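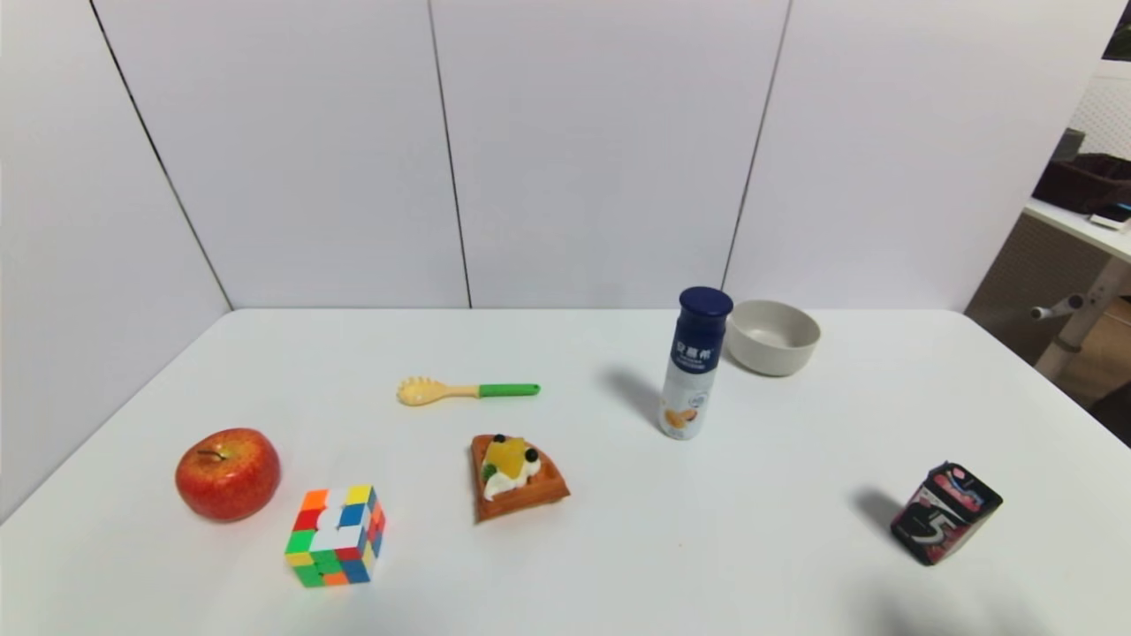
Slide 1: What is on offer

Opening line: this talk covers the Lemel tabletop picking service from Skundisska, as quoted to us and as tested.

Say early that we paid the list price for the trial and that Skundisska has not seen these notes.

The service has 2 parts. One is the picking software, licensed per station. The other is the object onboarding, where the customer sends in a list of items and gets back a grasp profile for each. Most of the talk is on the second part, which is where most of the money goes.

Leave the slide up while people settle. The objects are the talking points for the next few minutes.

Slide 2: Why mixed objects

Apple: round, rolls when touched off center. Lemel handles it with a slow close and a short hold before the lift. No complaints.

Cube: flat faces, but it was laid at an angle to the table edge. The profile has to find the rotation first. The scrambled stickers matter here, as early versions of the software split the top face into several small objects. Version 2 does this less.

Toy pasta spoon: the slotted yellow head and the green handle tend to be read as separate items. Ask for a single profile covering both, in writing.

Toy waffle slice: low, with raised toppings. Height estimates come out too high if they are taken from the cream. The onboarding form has a field for this and it is easy to miss.

Yogurt bottle: tall, dark cap, long shadow across a white table. Shadow handling is a paid option. Pause here, the buyers in the room will want to write that down.

Bowl: rim grasp only. The default profile goes for the center and closes on nothing. Support changed ours within a day.

Gum pack: small and mostly black. Stands up, falls over if approached too low.

Slide 3: Trial results

We logged 579 pick attempts over the trial. 431 ended with the object in the target tray. The rest are split between missed grasps and drops, and the split is in the handout.

Do not read the whole table aloud. Point to the bowl row before and after the profile change, then to the spoon row.

If asked whether the numbers carry over to other sites: we tested one station, one table, one set of lights. Strazds ran a separate trial with boxed goods and their figures should not be merged with ours.

Slide 4: Cost and contract

Onboarding is charged per object, with no discount for near duplicates. A second bottle size counts as a new object.

Compare with Westska, which charges a flat yearly fee and leaves the profiles to the customer. Cheaper on paper if you have staff who can do the work. We did not test it.

Check the renewal clause. The license renews in May whatever the start date, so a late start means a short first year at full price.

Slide 5: Recommendation

Suitable for stations with a short, stable item list. Poor value where items change often.

Buy the shadow option if the work surface is white or glossy. Send real samples for onboarding, as photos gave us worse profiles.

Questions. Keep the object slide ready, most of them will go back to it.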